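Splashback panels and a mottled worktop, what to do at the corner?

Posted in Kitchens & Worktops

tallowfield
We're redoing the short run of counter in the utility kitchen and I need to settle the corner before the fitter comes back in January. The top is a beige and off-white stone pattern, laminate. Going up the walls are smooth light panels, a sort of lilac gray, no grout. The back one and the side one meet at a metal corner strip, and there's a thinner gray strip along the bottom of the back one where it sits on the counter.

My questions are mostly about the strips. My sister in law has the same kind of panels and says the metal corner collects grime and she'd never have it again. The fitter says every job he does has one. I can go with metal or with a color matched plastic one. The other option is to run a bead of silicone up the corner and have no strip at all.

Counter is 51 inches long on the back wall if that matters.

oldgrout
Metal. The plastic ones yellow. I had Basance panels in a rental unit with the matching plastic trim and after four years the trim was a different color from the wall. The panels themselves were fine.

PennyMarsh
Disagree with the above. We did plastic in ours and it looks the same as the day it went in. It probably depends on how much sun the room gets. Ours faces north.

What I would say is don't do silicone only. The panels move a little with heat and the bead pulls away on one side, then you have a gap that water gets into and you can't see it.

tallowfield
Thanks both. The room gets afternoon sun so maybe that's an argument for metal. Does the metal need sealing behind it, or is the strip itself the seal?

oldgrout
You seal inside the channel before the panel goes in. If the fitter pushes the panel in dry and then runs a line down the outside, make him take it out again. The outside line is just for looks.

Bríd Corrigan
I fit these for a living (small outfit, mostly kitchens and bathrooms in Drarklow). oldgrout is right about the channel. Silicone goes in the channel first, panel slides in, wipe off what squeezes out. Same with the strip along the bottom.

On the grime question, the metal corners that get dirty are the ones with ridges running up them. They come in a plain profile too and it costs about the same. The ridged ones look better from across the room and they hide small scratches. You clean them with an old toothbrush, up and down along the lines. Going across just packs the dirt into the other side.

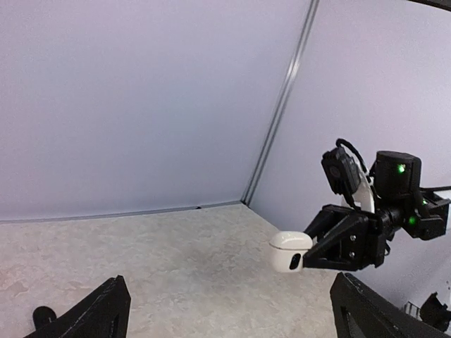
The other thing to watch is the gap between the strip and the panel. It should be tight the whole way up. If one side of the strip is standing off the wall a bit, either the wall isn't square or the panel was cut short. You can hide a small gap with sealant but a wide one will keep opening up. Ask the fitter to check the corner with a square before he cuts anything. Most corners in older houses are out by a bit and it's better to find that out early.

Leave a 2 mm gap at the bottom of the panel as well, inside the strip. People push the panel hard down onto the counter and then wonder why it bows.

tallowfield
That's very useful, thank you. The wall is definitely not square. I put a shelf up in there last year and had to shave one end.

Do you have a view on the bottom strip? I was thinking of leaving it off and just doing sealant between the panel and the counter.

Bríd Corrigan
You can leave it off if the counter is dead flat and the panel is cut straight. I'd keep it. It covers a bad cut and gives you a clean line to run the sealant against.

hm_dunmore
I left mine off and have had no trouble in 15 years. One line of decent sealant, replaced once. The strip is one more thing for crumbs to sit on. Every time I clean my mother's kitchen there's a row of black bits along hers.

PennyMarsh
Crumbs on a strip take two seconds with a cloth though. I'd sooner have that than mold in the sealant.

hm_dunmore
You get mold in the sealant either way. The strip has sealant under it too.

PennyMarsh
Less of it showing.

oldgrout
You're both going to be wiping something.

tallowfield, what's the counter? If it's the Memum stone pattern, be careful which sealant you pick. Bright white looks terrible next to it. I used a light gray and it disappeared.

tallowfield
It's a Mulligan one, but similar from what I've seen online. Beige with grayish brown blotches in it. I chose it because our last one was plain white and showed every coffee ring. Light gray sealant sounds right with the gray strip.

One worry I have is that the counter is warm colored and the panels are cool. In the shop they looked fine next to each other. At home under the ceiling light the panel goes almost pink in places and then kind of blue lower down.

PennyMarsh
Pale lilac and gray panels all do that. They pick up whatever is near them. Change the bulb before you change the panel. We had a warm bulb and it made everything look like the inside of a shell. Went to a neutral one and it settled down.

hm_dunmore
Personally I'd want one or the other, warm or cool. Can you still swap the panels?

tallowfield
Not really, they're cut. And my husband likes them.

Bríd Corrigan
The blotchy tops go with most things. There's usually enough gray in the pattern to tie in with a cool wall. I wouldn't swap.

One cleaning note for that sort of top. It hides dirt well, so you stop wiping it. Run your hand over it instead of looking. And no scouring cream on the panels, it takes the finish off and you get a dull patch that you'll see every time the sun comes in. Dish soap and water.

oldgrout
Seconding the scouring cream thing. I did it behind a stove once and had to replace the whole sheet.

tallowfield
Okay. Going with metal in the corner, keeping the bottom strip, light gray sealant. I'll ask him about the plain profile but if he's already got the ridged one in the van I'm not going to fight over it.

hm_dunmore
Fight over it. You're the one with the toothbrush.

PennyMarsh
Does anyone know if the end caps come with the metal strips or do you buy those separately? Asking for ours, we never put any on and the top edge is sharp.

Bríd Corrigan
Separately, most of the time. Take a bit of the strip with you to the store, they aren't all the same width.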